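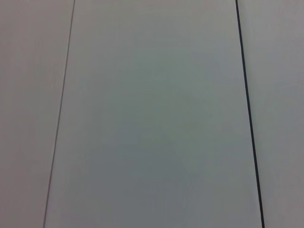

Work surface and camera view

Testing of the Gristitz wrist camera and gripper kit moved in July from unpacking and setup to regular bench work. This report covers what was done, what was spent, and what is left before we can recommend for or against a purchase for the Trallport packing line. It was prepared by Ademir Figueiredo for the equipment fund at Fundommont.

The kit finds its work area from the two long edges of the central panel. From the wrist, looking down with nothing on the surface, the right edge reads as a thick dark line and the left as a very fine gray one. The software locks onto the right edge quickly. The left edge is the weak point. Its contrast with the strip beside it is low, and the difference in color between the panel and the sides is slight. When the lights over the bench were turned down for the evening runs, the software dropped the left edge often enough that we had to add a retry step.

Gristitz support suggested raising the exposure setting. We did, and it helped in daytime but made the evening picture noisier. We have gone back to the default for now.

Work completed

The arm adapter arrived with the wrong bolt pattern and was replaced by the supplier at no charge. Changing it took one afternoon. After that the kit was calibrated using the supplied routine, which asks the user to jog the arm through a set of positions and confirm each one on the tablet. The instructions are clear up to the point where the camera offset is saved. The menu names in the manual do not match the menu names on the tablet, and we lost most of a morning to this.

We then ran pick and place trials with the small cartons and the padded mailers. The plan called for 3000 picks. We logged 2854 before the end of the period. The rest were put off when the gripper pads had to be reordered, and they will be run first thing in the next period so that the full set is in one report.

Carton picks were steady from the first week. Mailers were harder. The gripper tends to close on the flap and lift the mailer at an angle, and the place step then sets it down crooked. Slowing the close speed improved this. A wider pad is sold as an option and we would like to try it before scoring the mailer results.

The Lamptey controller, which we already own, talks to the kit through the standard connection. No extra license was needed. One firmware update was applied to the controller at the start of the trials and nothing has been changed since, so the results can be compared across weeks.

Spending

The approved amount for this stage was $3000. It covers the kit rental, shipping both ways, and spare parts. The rental and outbound shipping have been paid. Replacement pads came to $80 and were charged to spare parts. Return shipping is still to come and was included in the original quote. We do not expect to ask for more money for this stage. The wider pads — if approved — would come out of what is left in spare parts.

Open items

1. Left edge detection. We want to try a strip of dark tape along the left side of the panel and repeat the evening runs with the lights down. If tape is enough, the fix costs almost nothing and can be copied at every station. If it is not, Gristitz offers a printed border sheet, and we have asked for a price.

2. Manual. A list of the menu names that do not match has been sent to the supplier. They replied that a corrected manual is being written but gave no date. We are keeping our own setup notes in the meantime, and two operators have used them without help.

3. Remaining picks. These need the new pads, which have been ordered.

4. Cable routing. The camera cable rubs against the wrist joint when the arm turns fully to one side. We have tied it back with a loose loop. A longer cable would be better for permanent use — the supplier sells one, and it should be part of any purchase quote.

Next period

The remaining picks and the tape test come first. After that we plan a short run at Trallport with the line operators, using real orders during the slow hours after 2 p.m. The recommendation on purchase will follow that run. We need a decision from Fundommont on the wider pads before then, as the mailer results depend on them.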